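Print this page | E-mail this page

Search Search this site Go

About Madwood

Madwood is a school of household skills and home organization. The school was founded to teach adults and older students the ordinary work of keeping a home in order – sorting, storing, labeling and packing – and to teach it with the same care given to any other subject. Instruction takes place in our building on Plondier Street, where 40 students are enrolled each term.

The introductory course, Small Items, is required of all students. It addresses the belongings that gather on a table or counter at the end of the day and are hard to find the next morning. Students learn to group these items by use, to assign each group a fixed place, and to return the table to a clear state before leaving the room.

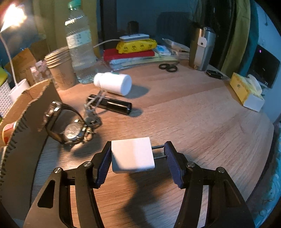 Small Items course: power adapter, wristwatch and other everyday belongings on a worktable.

Students who complete Small Items may continue to the Hoani Program, which covers closets, kitchen cabinets and paper records, or to the Husport Program in packing and moving. Each program lasts 2 terms. Evening sections are offered in both, and new students are admitted every August.

The school maintains a teaching collection of 980 household articles for classroom use. Chargers and cords, bottles, keys and watches are kept in separate drawers – students are expected to sign for what they borrow. A reference library of 231 titles is open to current and former students during office hours.

Madwood does not sell storage products and does not accept payment from companies that do. Course fees and the school calendar are available from the office upon request.

Page last reviewed Thursday, October 8, 2020

Contact Us | Copyright Madwood. All rights reserved. | Back to top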